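Stallholder / performer applications - Ovilitz Street Fair
Community Events board > Fairs and markets
7 replies

bandsaw_jen
Sat 14 June, 7:42 am
Anyone else put in for Ovilitz this year? Form's changed again. They want a stage plot AND a sound sample AND proof of insurance before you even hear if you're in. Last time it was just the form and the fee. We're a five piece, mostly covers, not the symphony. Is the insurance thing new or did I miss it?

tuba_or_not
7:58 am
Not new, was in the fine print in January when they opened expressions of interest. They just never enforced it. Stovness does the same now.

bandsaw_jen
8:03 am
ok but $205 for a one day policy when the performance fee is barely more than that. Doesn't add up for a half hour set at 11 in the morning beside the dumpling truck.

greyheron
8:20 am
You can get on someone else's policy. Our choir went under the community arts centre at Avholm, cost us nothing, just had to be listed as an affiliated group. Takes a couple weeks for the letter though so dont leave it.

Also the stage plot can be a pencil drawing. I sent a photo of one and it was fine. Boxes for the mics, X for people. 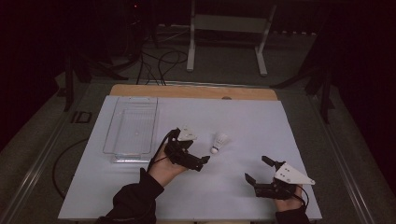 marlowe_st replied that the pencil drawing only works for the small stage. Main stage wants the proper template with power draw, and they did knock back two groups over it last year.

greyheron
8:41 am
Fair enough, we've only ever done the small one.

kettle_on
9:15 am
Going to be the grump here. I think the insurance rule is reasonable. It's a street closure, there's kids everywhere, cables across the footpath. If a speaker stand goes over somebody has to pay for it. Every other fair on the circuit asks. Oltmanns has asked for years and they still fill every slot.

What I don't like is the timing. Applications close end of the month and you don't hear for five weeks after. By then the Stovness deadline's gone. So you either apply to both and maybe pull out of one, and get a black mark, or you gamble.

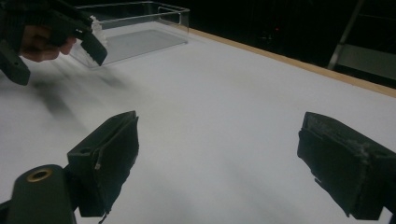
And pulling out does get remembered. We withdrew from Stovness once, sick drummer, had a doctor's note and everything, and went to the bottom of the list the year after. So now we pick one and stick to it. Not ideal.

bandsaw_jen
9:31 am
See I'd just apply to both. Everyone does. They must know.

kettle_on
9:36 am
They know and they hate it.

tuba_or_not
10:10 am
Disagree that it's a black mark. I've pulled out of both over the years, always with plenty of notice, never had a problem. Think it depends how late you leave it.

On the money side - they had 1,151 applications across all categories last time, it was in the newsletter. Market stalls, food, buskers, the lot. So they can ask for whatever they like realy. If you want a spot get everything in the first week. I don't care what the website says about all applications being treated equally, the early ones get looked at by people who aren't tired yet.
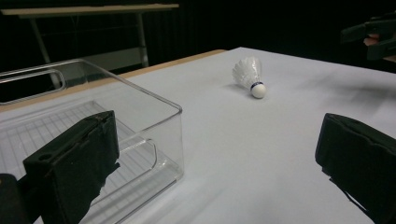
Sound sample can be a phone recording btw. Two songs, no talking at the start. Ours was done in a kitchen. Put your strongest one first and label the file with the group name, they lose the unlabelled ones.

bandsaw_jen
10:24 am
ok that helps. Will ring Avholm Monday re the affiliated thing. Anyone know if they charge for non-members?

greyheron
10:52 am
Didn't charge us but we rehearse there. Ask for the bookings desk, not the gallery number, gallery never picks up.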